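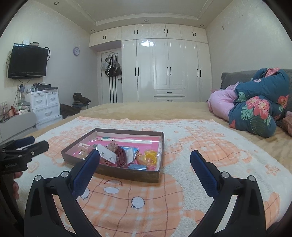 Section 4. Filing your first claim in Kovureo

You've got your contract loaded from the last section, so let's file something. I do a lot of these every April, when everybody's dryer seems to quit at once, and a clean one takes me two minutes.

1. Sign in and open Contracts. Type the last digits of the contract number (mine ends in 2,514) and hit Enter.

2. Check the status. It has to say Active. If it says Pending, stop and go back to Section 3.

3. Click New Claim and pick the covered item from the list. Don't type it in by hand! The Nurberg plan only matches items by their list name, and a typed one goes to manual review.

4. Describe the problem in plain words. "Drum won't turn, hums when I press start" is perfect.

5. Enter the repair estimate. Anything over $315 needs the shop's written quote attached as a PDF.

6. Press Submit and write down the claim number.

Note: The service fee is $49 per visit on the Udbridge tier. You pay the tech directly, so leave the Payment box blank.

Caution: Please don't let the shop start work before the claim shows Approved. I did that once with my own fridge and ate the whole bill.

If the claim sits in Received overnight, send the number to Yu-ting Tsai through the Help tab. She can see the queue and I can't.

Next: Section 5, Adding a second item to an open claim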